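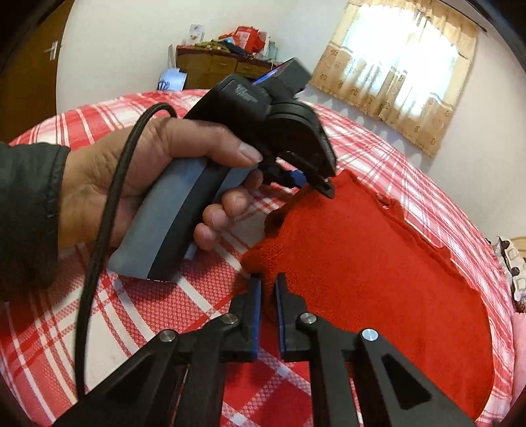

Print this chapter | E-mail this chapter

CHAPTER 3
Buying the Thing: Budgets, Quotes, and the Price Nobody Printed

In this chapter you will learn to read a supplier's quote for automation equipment, build a budget that survives its first meeting with the people who have to pay it, and decide what to buy first. The answer to the last one is seldom the item on the cover of the brochure.

Opening case: The linen room at Brevbridge

Brevbridge is a residential care home with 49 beds. It washes its own sheets, towels, and blankets, and it has done so since before anyone now working there was hired. One December the management decided that the folding and sorting should be automated. The reasons given in the planning memo were sound enough: staff turnover in the linen room was high, the work was dull, and a competitor across the county had put a robot arm in its newsletter.

The home asked two suppliers for quotes. Lorora offered a complete cell, meaning an arm, a gripper, a table, cameras, a safety fence, and a cabinet with a great many lights on it. Cadari offered a smaller package in stages. In the first stage the home would rent hand-held grippers, and its own employees would use them to pick up and spread real laundry while the tools recorded what was done. The recordings would then be used to train whatever arm came later. Lorora's quote ran to two pages. Cadari's ran to 49, of which the home's office manager admitted to reading the table of contents.

You can guess which one got the first meeting. A short quote feels like a confident quote. What it often is, on a second look, is a quote in which somebody has left the hard parts to the customer. Lorora's two pages did not mention electrical work, floor leveling, training, spare fingers, or what would happen when the robot met a bath towel.

The bath towel deserves a moment. Metal brackets are the same shape on the tenth day as on the first. A towel has no shape to speak of. Drop it on a bed and it lands in a heap with an edge somewhere; drop it again and the edge has moved. A person finds that edge without thinking about it and would be puzzled to be praised for it. A machine has to be shown, many times, on many heaps, and each showing is somebody's paid hour. If you are budgeting for work with cloth, food, cable, or anything else that flops, those hours belong in the budget as a line of their own. They do not belong in "miscellaneous," where they will be found by an auditor and nobody else.

3.1 The price and the cost

The price is what the supplier asks. The cost is what you end up paying, and it has more moving parts than the machine does. For the rest of this book we sort costs into four groups.

Purchase costs. The equipment itself, delivery, import charges, and whatever is bolted on at the factory. These are the easy ones. They come with an invoice.

Site costs. Power, network, floor, lighting, ventilation, doors. Measure the doors. A cell that will not go through the door of the room it was bought for has a site cost of one wall.

Teaching costs. Everything spent getting the equipment to do your work instead of the supplier's demonstration. For a conventional arm this means programming. For a system that learns from recorded handling, it means tools, people to use them, storage for the recordings, and the time of someone who checks that they are any good. With hand-held tools, include the small stuff too. A gripper with linked fingers has pivots and contact pads, and a cabled one has a cable that trails over the wrist and wants to be somewhere else. Ask what the pads cost, how they are changed, and whether a spare cable comes in the box.

Staying costs. Service contracts, software fees, consumables, insurance, and the fee you pay in year two for a feature you thought you had bought in year one.

Most first budgets are strong on the first group and thin on the other three. Brevbridge's first budget gave purchase costs a full page and the rest a single line reading "setup."

3.2 Where the teaching takes place

Recorded handling does not have to be done in a laboratory, and for household goods there is a fair case for doing it in a bedroom. A plaid bedspread with a bright red, fluffy cloth bunched up on it is a harder test than a gray table with a gray cloth, and more like what the machine will be asked to face. Daylight comes through the curtains, there is a patterned pillow nearby, and the top of the dresser is as cluttered as the top of a dresser generally is. A planner who pays only for tidy recordings may later have to pay for the untidy ones at the supplier's change-order rate.

Ordinary rooms are cheap to use but not free. Put down:

- the hours of the person holding the tool, with breaks, as a gripper is heavier at four o'clock than it was at nine
- travel between rooms, if there are several
- written permission from whoever lives there
- laundering, in both directions

Brevbridge planned 210 hours of handling for stage one and set the pay rate at that of its linen staff. This was reasonable. It then scheduled those hours during the linen staff's normal shifts, on top of the linen. The home had in effect budgeted for the same people twice and paid them once, a method that works well on a spreadsheet.

3.3 Reading the quote

Take a pencil. Go through the quote and mark every verb that has no owner. "The cell will be connected to power." By whom? "Operators will be trained." On whose time, and where? Van den Broek, a firm that installs equipment for several suppliers and is loved by none of them, sends its customers a form with one column headed Who and another headed Paid By. It is not a clever form. We reprint it at the end of the chapter and suggest you use it before you sign anything, including a purchase order for more forms.

Next, look at the acceptance test. A weak one says the equipment will be "demonstrated." A usable one names the items to be handled, where they come from, how many tries are allowed, and what counts as a success. Insist that the items be yours. Suppliers travel with their own towels, and those towels have had a lot of practice.

Last, look for the exit. If stage one disappoints, can you stop? Who keeps the recordings? Cadari's quote covered both questions on page 49, and a buyer who had stopped at the table of contents would have learned the answers by telephone.

3.4 Staged buying

A staged purchase spends a little to find out whether to spend a lot. Suppliers like it less than you do, and finance departments dislike it as well, for they must approve something more than once. It also tends to look timid next to a newsletter with a robot arm in it.

There is a real argument on the other side. Stages cost more in total if everything goes well: there are more contracts, more meetings, and a discount you never got. A plant that handles one rigid part and has run the same cell at a sister site should probably buy the whole thing and get on with it. The extra money in a staged plan is a fee for being allowed to change your mind, and it is worth paying when you do not yet know your own work well enough to describe it. Brevbridge did not. Its planning memo listed "towels" as one item — the linen room had three kinds, and one of them was fitted sheets.

Before you read on

Pick a task you know well that involves handling something soft. Write down each step as you would explain it to a new employee, then put a cost group from Section 3.1 beside every step that a machine would have to be taught. Keep the page. You will need it in Section 3.6, where we build the first full budget and argue about depreciation.

Print this chapter | E-mail this chapter

Contact the publisher | Copyright, all rights reserved | Page revised 24th August | Back to top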